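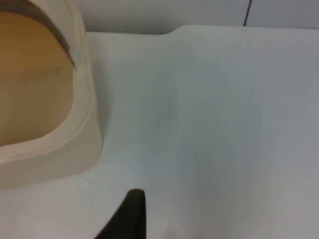 **Figure 4.** Wrist view at the container station: cream plastic container at left, white tabletop, tip of one gripper finger at the bottom.

### 4.2 Moving and emptying open containers

The second group of chores concerns open containers with no handle. We chose them as they turn up in nearly every home and workshop we visited while planning the study: washing-up bowls, food tubs, trays for screws and offcuts. A person picks one up without thinking about it. For a two-finger gripper the job has to be broken into a grasp on the rim, a lift that keeps the container level, a carry, and either a set-down or a tip.

Figure 4 shows the kind of view the controller works from. The container has rounded corners and a thick rim with a slight step in it, and it is pale against a white surface. Both properties matter for what follows. The rim is the only sensible place to grip, and the outer wall gives the camera very little contrast to work with. The floor of the container is a mustard brown and is much easier to pick out, so the first version of our detector tended to find the floor and guess the rim from it. That guess was good along the straight sides and poor at the corners.

We ran 400 trials in all, split evenly between the Trotus arm at the Beldale site and the Rondeck arm in our own laboratory. Both arms used the same gripper design and the same wrist camera. The container's starting position was changed before every trial, following a printed list so that neither operator could favour easy placements. A trial counted as a success if the container ended up inside the target area, the right way up for carrying trials or emptied for tipping trials, with no human help. A container that was dropped and then recovered by the robot still counted, though we noted the drop.

**Grasping.** Most failures happened before the container left the table. The usual pattern was that one finger came down on top of the rim when it should have passed over it, and the arm stopped on its force limit. The approach was then repeated from a slightly different height. We allowed 5 attempts per trial before it was marked as failed. Grasps on a straight side were far more reliable than grasps on a corner, where the fingers met the curve at an angle and the rim tended to turn in the grip. After the first week of testing we told the planner to prefer straight sides wherever it could reach one, and this single change did more good than any adjustment to the detector.

The container being only partly in view was a separate problem. As the wrist moves in, the camera loses the far side of the container, and from then on the controller has to trust its earlier estimate of where that side is. If the container is nudged during the approach, the estimate is wrong and nothing in the picture says so directly. The Rondeck arm coped better here, probably thanks to its slower final approach. We did not test the two arms at matched speeds and so can't say for certain.

**Carrying.** Once a container was held firmly on a straight side, carrying it empty was close to routine. Carrying it loaded was not. With dry rice as the load, the container sagged away from the gripper and the free end dropped, in the worst trials far enough to spill. A second arm under the far side would solve this, but neither site had one fitted. The household chores we were asked to consider mostly involve loaded containers, so we regard the loaded result as the one that counts.

**Tipping.** Emptying a container into a larger bin was the slowest task in this group. The median successful trial took almost 14 times as long as the same job done by hand. Much of that time went on regrasping: the arm would lift, find that the wrist could not turn far enough in its present pose, put the container back down and start again from another side. Venkatesh Sundaram wrote a check that tests the full wrist rotation before the first grasp is made. It removed most of these restarts on the Trotus arm. It has not yet been ported to the Rondeck controller, and the tipping times for the two arms should not be compared for that reason.

The operators' notes add something the success rates leave out. Ilango Krishnan, who ran the Beldale trials, recorded that he could usually tell a grasp was going to fail about halfway through the descent, from the gap between the finger and the rim. The controller had the same view and carried on. We tried a simple abort rule based on that gap, and it stopped a good number of bad grasps, but it stopped good ones too, mainly when the rim was hard to separate from the tabletop behind it. A rule that uses the shading beside the container as well as the edge itself is being tried on the Kulkarni test bench.

As things stand, we would let either arm move empty containers on a clear surface with someone in the room. We would not leave it to empty a full one. For shop-floor use the picture is a little better — trays there can be chosen to suit the machine, with a flat lip and a dark colour, and set down in known places. In a kitchen the robot has to take whatever is on the worktop. Section 4.3 repeats the carrying trials with 2 further container shapes.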